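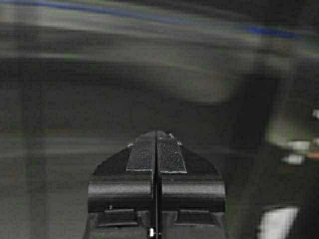
Wrist view, both fingers closed.

Notebook, September, started 9:40

Subject today: who can stop the machine, and how long the stop takes to arrive. It is for the chapter on human control in the Brevosura report. Sowmya wants the numbers before she writes her part about the proposed convention text.

The text says that a human operator must be able to cancel an autonomous engagement "in due time". Kristóf and I read it again and we still do not agree what this means. He counts the time from the moment the operator presses the button. I count from the moment the software shows the warning, as the person needs time to read. For the report we will give both.

Setup: simulator only, the Plurari build from last week, no hardware in the loop. The operator station sends a cancel message, the simulated vehicle must confirm it. Link delay is set to 80 ms one way. Runs: 3,651 in total, started by script over the night.

Results so far:
- In 11 runs the confirmation did not come back at all. In all of them the vehicle was already in the last phase, where the Plurari planner does not read the message queue. I think this is a design decision and not a bug, but it is written nowhere in their manual.
- Longest confirmed cancel was 700 ms. Dilani asks if this includes the retry. It does.
- Log time stamps of the two sides were different by one tick. Corrected in the table, old table kept in the folder "before".

Rohani read the draft at lunch. Her remark: we use "autonomous" and "automatic" like the same word, on page four even in one sentence. She is right. I changed it in my part, Kristóf must change his.

14:15. Repeated the 11 bad runs with the same seeds. Same result in each, so it can be reproduced. Sent the seeds to Nadhirah, she will try with the older planner.

To do:
- ask Plurari in writing about the last phase
- human reading time: find a source, do not guess it
- second link delay, value to be agreed with Sowmya
- the figure with the time line needs bigger letters

Stopped at 17:30, script for the older planner is still running.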